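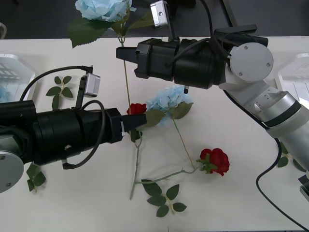
Two robot arms with wrist-mounted cameras above artificial hydrangeas and roses on a white tabletop.

Robot teaching by demonstration

Robot teaching by demonstration is a method of programming in which a person shows a robot how to carry out a task and the movements are recorded. The recording may be played back as it is or used, together with many others, to train a control program. The method is also called programming by demonstration or, where a learned model is involved, imitation learning.

Contents
1 Hand guiding
2 Remote control
3 Recording
4 Two-arm tasks
5 Limitations
6 See also

Hand guiding

In hand guiding, also known as kinesthetic teaching, the operator takes hold of the arm and moves it through the task. The motors are set to offset the weight of the arm so that it can be pushed with little force. Joint angles are read from encoders and stored at a fixed rate. Hand guiding needs no second device, but the operator's hands and body may block the view of the cameras. Guiding two arms at once is difficult for one person, particularly when both grippers must also be opened and closed.

Remote control

In remote control, or teleoperation, the operator stays clear of the workspace and moves an input device. Common devices include handheld controllers, 3D mice and leader arms. A leader arm is a smaller or lighter arm whose joints correspond to those of the working arm, called the follower. The follower copies the leader's joint angles. A trigger on the leader usually sets the gripper opening.

The Grultar rig, described by Reynaldo Macaraeg, uses two leader arms on a shared base, one for each hand. Its control loop sends 20 position commands per second to each follower. The Griltico interface replaces the leader arms with handheld controllers and solves for the joint angles from the position of the hand.

Recording

One complete attempt at a task is called an episode. An episode normally holds joint positions, gripper openings, operator commands and camera images, all marked with a common clock. A fixed camera covers the whole workspace, while a camera on the wrist gives a close view near the fingers. Objects are commonly moved between episodes so that a trained model does not depend on a single layout.

The Catacutan flower-handling set contains 202 episodes, of which 78 were kept for testing. Failed grasps are labeled separately.

Two-arm tasks

Artificial flowers are used as test objects in two-arm work. Their stems are thin, their heads are wide, and leaves can cover the point where a gripper has to close. Stems that lie across one another may have to be separated before one is lifted. Parallel grippers hold a stem between two opposing fingers.

Limitations

Results depend on the skill of the operator. Pauses and corrections are recorded along with the intended motion and may be reproduced by the model. Most leader arms give no sense of touch, so grip force has to be judged by eye. The Grakura controller addresses this with a small motor in the trigger that resists closing when the follower's fingers meet an object.

See also

Teach pendant
Teleoperation
Parallel gripper
Motion planning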